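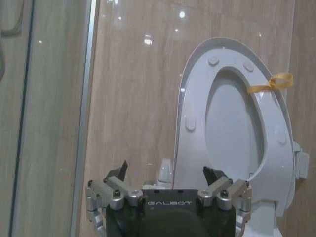 Kane Doolan은 손목 카메라를 바꿔 끼울 때마다 파지 성공률이 달라지는데 어디까지가 카메라 탓이고 어디부터가 그리퍼 탓인지 모르겠다고 적어 보냈습니다. 같은 취지의 문의가 많아 욕실 환경 비교 시험에 관한 답변을 이 페이지에 모았습니다. 최종 수정일은 2026-09-01입니다.

시험 범위

무엇을 비교하는 시험입니까?

욕실 작업에 쓸 손목 카메라 두 종과 컨트롤러 두 종을 비교합니다. 카메라는 Luveck과 Ivska, 컨트롤러는 Halliday와 Gilline입니다. 그리퍼와 팔은 시험 내내 같은 것을 쓰고, 카메라와 컨트롤러를 바꿔 가며 기록합니다. 그리퍼는 금속 링크에 어두운 색 손끝이 달린 두 손가락 형식입니다. 이 페이지의 수치는 모두 카메라와 컨트롤러에 관한 것이며 그리퍼 제품에 대한 평가는 싣지 않습니다.

왜 욕실입니까?

광택 벽, 유리, 밝은 단색 플라스틱이 한 곳에 모여 있습니다. 사무실 책상 위에서 잘 되던 조합이 욕실에 들어가면 깊이값부터 비는 경우가 많았습니다. 폭이 좁아 팔의 자세가 제한된다는 점도 있습니다.

어떤 동작을 시킵니까?

변기 시트와 덮개 쪽으로 접근하기, 시트 가장자리의 리본 잡기, 놓고 물러나기의 세 동작입니다. 시트를 세워 둔 상태에서 시작하는 조건과 내려 둔 상태에서 시작하는 조건을 따로 셉니다. 물을 내리는 동작은 이번 시험에 들어 있지 않습니다.

몇 번이나 시도했습니까?

Luveck을 단 상태로 562회, Ivska를 단 상태로 602회입니다. 횟수가 다른 것은 Luveck 쪽에서 통신이 끊긴 회차를 통째로 뺐기 때문입니다. 뺀 회차의 로그는 원본 묶음에 남아 있으니 필요하시면 포함해서 다시 계산하셔도 됩니다.

카메라

두 카메라의 차이는 어디서 가장 크게 났습니까?

광택 패널의 반사에서 났습니다. Luveck은 조명이 벽에 맺힌 자리 주변의 깊이값이 비는 대신 나머지 면은 고르게 나옵니다. Ivska는 빈 곳이 적지만 반사된 조명을 벽 뒤쪽의 점으로 계산하는 일이 있습니다. 경로 계획기가 빈 값을 어떻게 다루는지에 따라 유리한 쪽이 갈립니다. 저희 계획기는 빈 값을 장애물로 보기 때문에 Luveck에서 접근 경로가 길어졌습니다.

색은 믿을 만합니까?

자동 화이트밸런스를 켜 둔 상태에서는 믿지 않는 편이 좋습니다. 페이지 맨 위의 화면에서는 시트가 밝은 회색에 가깝고, 아래쪽 화면에서는 흰색에 가깝습니다. 시트의 색으로 영역을 나누는 방식은 이 정도 차이에도 흔들립니다. 노란 리본은 두 화면 모두에서 주변과 뚜렷하게 구분되었고, 색 임계값도 한 벌로 끝났습니다.

유리 칸막이는 인식됩니까?

두 카메라 모두 유리 면 자체는 안정적으로 잡지 못했습니다. 세로 알루미늄 틀은 잡힙니다. 저희는 틀의 위치를 기준으로 유리가 있을 면을 지도에 직접 넣어 두고 시험했습니다. 이 처리를 하지 않으면 팔꿈치가 유리 쪽으로 지나가는 경로가 나올 수 있으니 같은 환경에서 시험하실 분은 먼저 해 두시기 바랍니다.

노출은 어떻게 맞췄습니까?

접근을 시작하기 전에 자동으로 한 번 맞춘 다음 고정했습니다. 자동으로 계속 두면 손끝이 시트 앞으로 올라오면서 화면의 밝기 평균이 바뀌고, 그때마다 노출이 따라 움직입니다. 고정값은 카메라마다 다르므로 저희 값을 그대로 옮겨 쓰는 것은 권하지 않습니다.

프레임 속도는 얼마였습니까?

두 카메라 모두 초당 15프레임으로 맞췄습니다. Ivska는 더 높게도 돌아가지만 조건을 같게 두려고 낮췄습니다.

손끝이 화면에 들어와도 괜찮습니까?

괜찮습니다. 오히려 들어와야 합니다. 두 손끝과 그 사이의 간격이 보여야 대상의 위치를 손끝 기준으로 바로 잡을 수 있습니다. 다만 손가락 링크가 화면 아래쪽을 많이 가리므로, 시트 아래쪽과 변기 몸체는 접근 전에 한 발 물러난 자세에서 미리 봐 두어야 합니다.
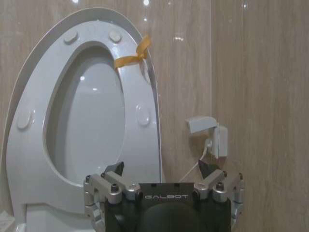
케이블이 벽에서 내려오는 욕실이라면 충돌 모델에 케이블까지 넣어야 하는지 궁금하다는 독자 의견이 있었습니다. 저희는 넣고 있습니다. 흰색의 가는 케이블은 두 카메라의 깊이 영상에서 끊겨 나오는 일이 잦아, 색 영상에서 선을 찾은 뒤 그 주위로 여유를 둔 원통을 씌웠습니다. 케이블의 정확한 굽은 모양까지 맞추지는 않습니다. 벽에 붙은 작은 함도 같은 방법으로 상자 하나를 씌우면 충분했고, 덮개처럼 열리는 부분이 있으면 열린 상태의 크기로 잡습니다.

컨트롤러

Halliday와 Gilline은 무엇이 다릅니까?

Halliday는 손끝 간격을 목표로 주고, Gilline은 닫는 힘을 목표로 줍니다. 설정 화면에서는 둘 다 두 방식을 지원한다고 나오지만 기본 방식에서 벗어나면 응답이 느려졌습니다. 그래서 각각 기본 방식으로만 비교했습니다.

리본처럼 얇고 부드러운 것을 잡을 때는 어느 쪽이 낫습니까?

저희 시험에서는 Gilline이 나았습니다. 간격을 목표로 주면 리본이 접힌 정도에 따라 필요한 값이 달라집니다. 매듭 고리를 잡을 때와 짧은 끝자락을 잡을 때 값을 따로 둬야 했습니다. 힘을 목표로 주면 그 구분 없이 한 값으로 대부분 처리됩니다.

시트 가장자리를 직접 잡을 때도 같습니까?

다릅니다. 시트는 두께가 일정해서 Halliday의 간격 목표가 잘 맞았고 회차 사이의 편차도 작았습니다. 작업이 단단한 물체 위주라면 Halliday로 충분하다고 봅니다.

로그의 시각이 카메라와 맞지 않습니다. 어떻게 해야 합니까?

컨트롤러와 카메라가 서로 다른 시계를 쓰고 있을 가능성이 큽니다. Gilline은 전원을 켤 때마다 내부 시계가 초기화됩니다. 시작할 때 손끝을 한 번 닫았다가 열고, 영상에서 그 시점을 찾아 맞추십시오. 5월 이전 펌웨어를 쓰는 Halliday에서는 로그가 3000줄을 넘으면 앞부분부터 지워지는 문제가 있었으니 업데이트를 먼저 하시기 바랍니다.

준비와 재현

카메라를 바꿀 때마다 보정을 다시 합니까?

예. 장착판이 같아도 다시 합니다. 보정판을 욕실 안에 둘 자리가 없어 밖에서 보정하고 들어갔는데, 이동한 뒤에는 손끝 위치를 영상에서 다시 확인했습니다. 처음 해 보는 분이라면 교체와 보정에 최대 15분을 잡으시면 됩니다.

조명 조건은 고정했습니까?

천장등만 켰고 밝기는 바꾸지 않았습니다. 벽에 생기는 반사점은 카메라 자세에 따라 움직이므로, 조명을 고정해도 화면에서 반사점의 위치는 회차마다 다릅니다. 반사점이 시트 윤곽과 겹치는 회차는 표에 따로 표시해 두었습니다.

시트의 세운 각도는 어떻게 맞췄습니까?

완전히 젖힌 위치를 기준으로 했습니다. 각도를 중간에 멈춰 둘 수 있는 시트라면 조건을 하나 더 두는 것이 좋습니다.

고무 받침을 특징점으로 써도 됩니까?

시트를 세운 상태에서는 쓸 수 있습니다. 밑면의 둥근 받침 네 개가 보이면 시트의 기울기를 대략 구할 수 있습니다. 문제는 받침이 시트와 같은 계열의 색이라 대비가 약하다는 점입니다. Luveck에서는 받침 검출이 자주 빠졌고, Ivska에서는 검출은 되지만 위치가 조금씩 흔들렸습니다. 저희는 윤곽선을 먼저 맞추고 받침은 보조로만 썼습니다.

벽 무늬가 특징점 정합에 도움이 됩니까?

별로 도움이 되지 않았습니다. 세로로 흐르는 무늬는 위아래로 조금 밀려도 비슷하게 보여서 세로 방향 오차가 커집니다. 패널 사이의 이음선은 좌우 위치를 잡는 데 쓸 만합니다. 단, 이음선이 흐릿하게 나오는 자세가 있으므로 이것 하나에 의존하지는 마십시오.

실패는 어떻게 분류합니까?

접근 실패, 파지 실패, 놓기 실패로 나눕니다. 손끝이 대상에 닿기 전에 계획기가 멈춘 경우는 접근 실패입니다. 닫았지만 대상이 손끝 사이에 없으면 파지 실패입니다. 놓기 실패는 대상이 손끝에 걸려 따라 나온 경우인데, 리본의 고리에서 주로 나왔습니다. 접근 실패는 대부분 카메라와 관련이 있었고 놓기 실패는 컨트롤러를 바꾸자 빈도가 달라졌습니다. 파지 실패는 양쪽이 섞여 있어 로그와 영상을 같이 봐야 합니다.

결국 어느 조합을 쓰고 있습니까?

욕실에서는 Ivska와 Gilline을 씁니다. 벽 뒤에 생기는 가짜 점은 벽면을 지도에 넣고 그 뒤의 점을 지우는 식으로 처리합니다. 벽 위치를 미리 알 수 없는 곳이라면 Luveck이 더 안전합니다.

원본 자료를 받을 수 있습니까?

로그와 색 영상은 문의 양식으로 신청하시면 보내 드립니다. 깊이 영상은 용량이 커서 회차를 지정해 신청하셔야 합니다. 카메라와 컨트롤러 조합, 시트의 시작 상태를 함께 적어 주십시오.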